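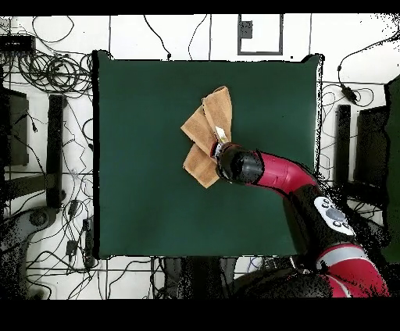
Stamatia Deligiannis objects that a towel is a towel, and that any method of folding which takes longer than the drying did is a hobby. I have heard versions of this for years, usually from people whose airing cupboards will not shut. My position is that folding should be treated as a matter of storage volume, and that the first step, finding the edges, deserves most of the effort.

A terry towel resists folding for simple mechanical reasons. The loops grip one another, so two layers pressed together do not slide. A sheet can be corrected after the first fold; a towel generally has to be opened and started again. For this reason I lay the towel out flat before making any crease at all.
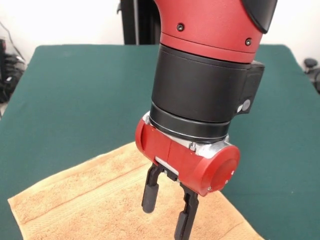 The second point concerns the woven band. It has no loops, it shrinks at a different rate from the pile, and after 40 or so washes it tends to pull the end of the towel narrower than the middle. Folding corner to corner then gives a skewed stack. I fold to the long edges and let the band fall where it likes.

Prapai Inthanon prefers rolling. Rolls look well on an open shelf, but on a shelf 12 inches deep they waste the gaps between them, and the bottom row flattens under load. I kept rolls from October until the new year and went back to thirds.

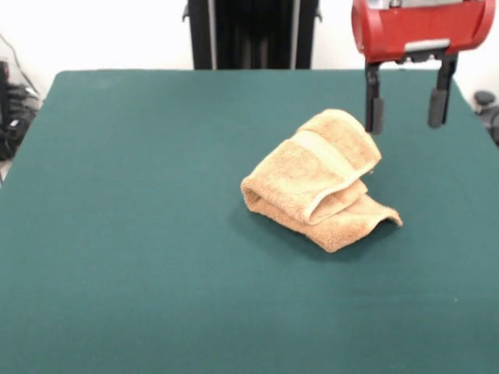 Surface matters too. A bed is too soft and a polished worktop lets the cloth creep. A table with a plain cloth over it gives enough friction to hold one edge while the other is brought across.

As for time, a heap of six bath towels costs me three minutes more than stuffing them in would. I accept that cost. Others may not, and a household with one towel each and a hook on the door has no reason to read this far.

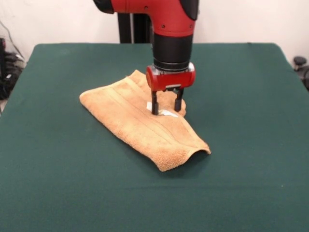 Tan terry towel on a green surface, one end curled up.

Hems that curl like this are best smoothed by hand before the first fold.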